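Hevard Greifhandgerät HG 22
Handgeführte Greifer zur Aufzeichnung von Alltags- und Werkstattaufgaben
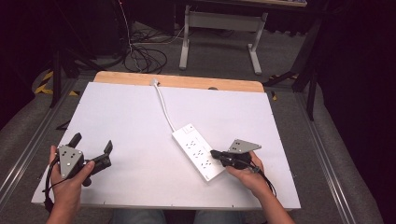 HG 22, paarweise geführt, an einer Steckdosenleiste mit sechs Steckplätzen.

Produktbeschreibung

Das HG 22 überträgt die Bewegung der menschlichen Hand auf ein Backenpaar, wie es auch an Roboterarmen zum Einsatz kommt. Die Bedienperson führt die Aufgabe selbst aus; die aufgezeichneten Abläufe dienen anschließend dem Anlernen eines Arms. Geliefert wird das Gerät als Paar für die linke und rechte Hand.

Stand der Technik

Anfragen aus Haushaltsdienstleistung und Kleinserienfertigung betreffen regelmäßig den Zeitpunkt, ab dem Maschinen solche Arbeiten selbstständig übernehmen. Hevard gibt hierzu keine pauschale Zusage. Das Aufnehmen und Ablegen formstabiler Teile gilt nach unserer Einschätzung als beherrschbar, sofern Lage und Beleuchtung gleich bleiben. Kabel, Stecker und Textilien erfordern weiterhin einen erheblichen Aufwand. Das Einstecken eines Netzsteckers bleibt eine anspruchsvolle Prüfaufgabe, da Ausrichtung und Kraft zugleich stimmen müssen und die Leitung nachgibt.

In der Erprobung am Standort Prutbridge wurden 567 Durchgänge mit flexiblen Leitungen aufgezeichnet. Eine Freigabe für den unbeaufsichtigten Betrieb lässt sich daraus nicht ableiten.

Technische Daten

Öffnungsweite der Backen: 80 mm
Gewicht je Greifer: 800 g
Anschluss: kabelgebunden
Auswertesoftware: Jisgate (gesondert zu lizenzieren)

Lieferumfang

Zwei Greifer, Anschlussleitungen, Ersatzbacken, Betriebsanleitung in deutscher Sprache.

Bezug und Service

Der Vertrieb erfolgt über die Firma Delić. Vorführtermine werden freitags nach Voranmeldung vergeben, im August nur eingeschränkt. Eigene Werkstücke können mitgebracht werden.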